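Teaching by Hand and by Remote: notes for session 4
Gunhild Dalsgaard

OK, picking up where we stopped. Last time I went on (and on) about kinesthetic teaching, where you grab the arm and push it through the task yourself. Lovely for wiping a table, pretty awful for anything small, as Villads found out when his elbow kept blocking his own view of the part. So today we drive the arm from the hand controller and watch through the wrist camera.

The task is alphabet blocks. Pick one up, set it down on the bare side of the table, go home. Sounds like nothing! But a block sitting by itself and a block leaning on its neighbor are two very different jobs, and I want you to show the robot both. Look at how the blocks lie before you touch the stick. Which faces can the fingers get to? Which way should the wrist turn so you don't shove the block next door?

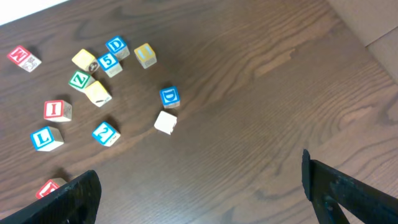

Wrist view with the fingers open. The green Z is touching its neighbor; the blue D in the middle of the table has more room.

My own habit is to start with a loner and save the tight pairs for later, once my hands have warmed up. Prasanna does it the other way around and his demos are cleaner than mine, so suit yourselves.

A few things I keep repeating. Line up the wrist while you're still high, then come straight down. Close the fingers, wait a beat, lift. If you fumble, stop and throw the demo out (please don't save it and hope). And try not to wander: if you hover and dither over a block for ages, the policy learns to hover and dither too. I have a whole folder of my own dithering from December if anyone wants to see it.

Each pair records 9 demos, then swaps drivers and records 9 more. Mix the blocks up between demos, and I mean really mix them, with some on their sides and some crooked. Pushing them back into the same tidy row teaches the arm one row.

For next time: pick your 2 worst saved demos and write a paragraph on each. What would a robot copying you pick up from them? Bring the joystick traces too, Sveva will show us how to plot them.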